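Small saucepans, lids and the bottom drawer

July 27, 2021

The kitchen at Droltdale has one deep drawer for pots and it has never worked properly. I measured it last week, emptied it, and started again. Notes follow, mainly so I have them when the drawer fills up again.

Internal depth front to back is 35 cm less the runner clearance. A small saucepan with a long handle won't lie straight in that, so it goes in on the diagonal and takes up the floor space of two pans. The fix was to put the small pan in last, on top of the stack, with its handle running toward the back corner. The frypans now stand on edge in a Duvby rack on the left.

Lids are the harder part. A lid stored on its pan adds the height of the knob, and in this drawer the knob is what catches on the frame above. I tried three arrangements:

Lid on the pan, knob up. Quick to put away, but only works for the shallowest pan.

Lid upside down on the pan. Saves height, but the knob sits inside the pan and the glass slides about when the drawer is pulled.

Lids in a separate row, on edge. Needs 89 mm of width for the lot and nothing rattles. This is the one I kept.

The cost is that pan and lid have to be matched up again at the stove. With a full set in one colour that would be a nuisance. Mine are a mix of Wasari and Weerakoon bought years apart, so the colours and the diameters do most of the sorting. A metal-rimmed glass lid also tolerates being stood on its edge better than an all-glass one, which I wouldn't store that way without some felt under it.

A steam vent is worth having on a small lid. Rice and milk both climb fast in a narrow pan, and the vent gives a bit of warning. It needs a pin pushed through it now and then, as starch sets hard in the hole. I rinse the underside of the rim too, where water sits after washing.

For the shopping list: 200 mm of non-slip liner, cut to the width of the lid row, and 3 adhesive dividers. The dividers I have are too tall and foul the drawer above by a few millimetres. I'll trim them with a fine saw before buying anything else.
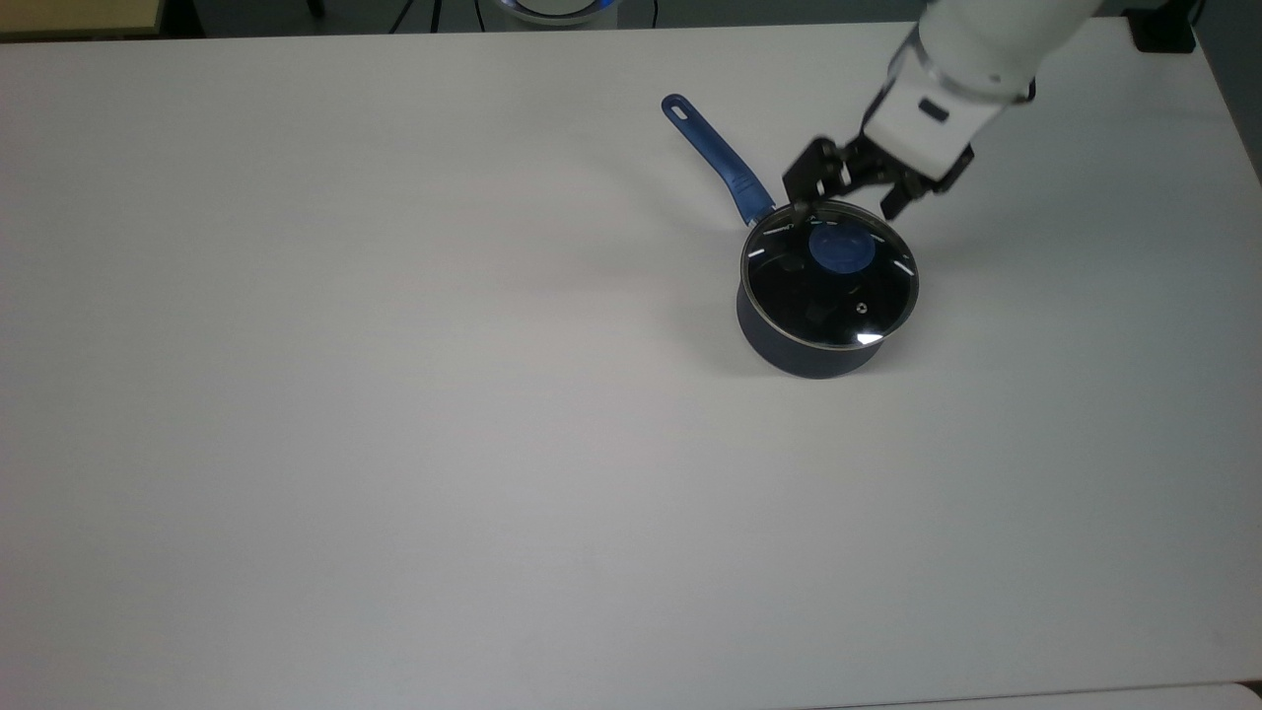
Dark saucepan, blue handle, clear lid with a metal rim.
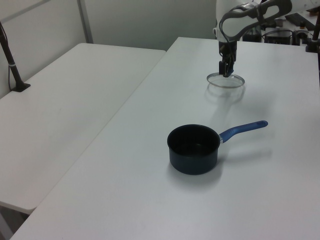
Filed under: Kitchen, Storage

The liner went in this morning. The dividers are still on the bench waiting for the saw.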